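Director's Diary: Moffat Residency Center
16 September 2024
4 min read

The Center reopened its guest kitchen to residents this morning, following the close of the August maintenance period. Breakfast was served at the usual hour, and the number of residents now in the house stands at seven. The full winter intake will not arrive until the garden cottages have passed inspection.

The greater part of the day was given to the library. The transfer of the Zastberg papers, agreed in the spring, has entered its second stage, and 102 boxes are now shelved in the lower reading room. The first of these contain letters, household accounts and a large quantity of printed concert programs. Woo-jin Ha, our archivist, has asked that the boxes remain closed to residents until each has been given a number and checked for mold. I have approved this request. Two residents had hoped to begin reading this week and have been told of the delay in writing.

It was also settled today that the catalog will follow the order in which the family kept the papers. There had been a proposal to sort everything by date, and I was at first in favor of it. On reading through one box with Woo-jin, I changed my view. A grocery bill had been folded inside a letter about a funeral, and the two plainly belong together. A strict order by date would place them several boxes apart.

In the afternoon I met with the representative of Kustix regarding the shelving for the upper room. The revised estimate came to $2,183, including delivery and the removal of the old cabinets. This is more than was set aside, and I have asked whether the cabinets might be left in place and repaired. An answer is expected before the end of the month. The meeting was cordial, although it ran long.

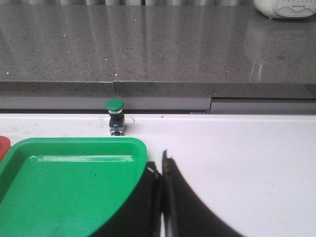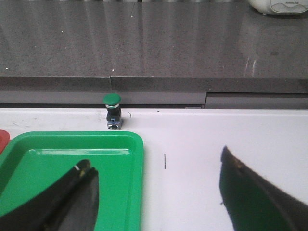
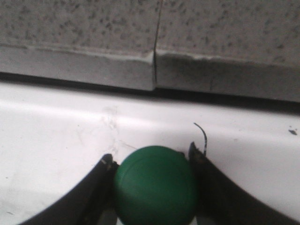
The remainder of the afternoon concerned the reading series. The hall at Ciltport has confirmed that it can seat 200, and we have accepted its terms for the opening evening. The program will consist of two short readings, an interval and a longer reading from the Zastberg letters, subject to the family's consent. I have drafted a letter to the family and will leave it overnight before sending it. My first version was too long and apologized too much.

A question was raised regarding the admission charge. The Center has always kept its readings free, and I see no cause to alter this. The cost of the hall can be met from the publications fund, which was underspent last year after the printed annual report was withdrawn. Printed programs will be offered at the door – a single folded sheet, in black ink, on the cream paper left over from the spring.

Rain began shortly after four and continued into the evening. The gutter above the east stair is again discharging onto the path, in spite of the work carried out last month. I have written to the contractor and asked that it be seen to before the leaves come down.

Dinner was quiet. One resident read aloud a page of her translation and asked the table for a better word than "threshold." Several were suggested – "sill," "doorway," "step" – and none was accepted. I looked through two dictionaries afterward without success.

Tomorrow: the letter to the family, the cottage inspection, and the boiler certificate, which must be found.

Recent entries
The east stair, continued
Arrival of the first Zastberg boxes
Notes on the August closing
A visit to the hall at Ciltport
Changes to library hours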